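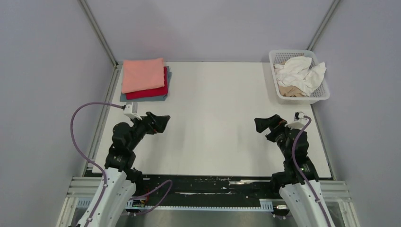 1/ Osier club update, 25 November 2020. towel folding is ON. two arms, one table, 30 demos to record before break and we're at 18

2/ Costel Stoica drove first, I did resets. his wrists were toast after an hour – mine weren't great either. small towels go ok now, big white cloth is a differnt animal

3/ rule for this round: pull from basket, flatten, fold, stack back left. no hands on the table once recording starts. yes Cornel Radu I mean you

4/ flattening eats all the time. corners hide under the folds and from the wrist cam it's just white on white on white

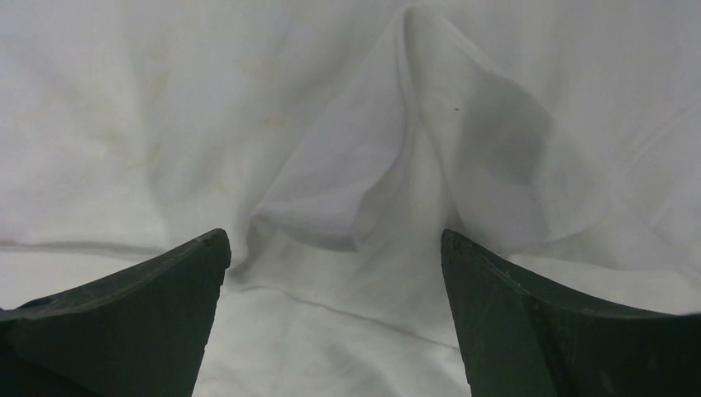 5/ Next up: train on what we have, see if it finds a corner by itself. Wekemar demo day isnt till July so plenty of time (lol)

6/ need one more driver for the last batch – dm me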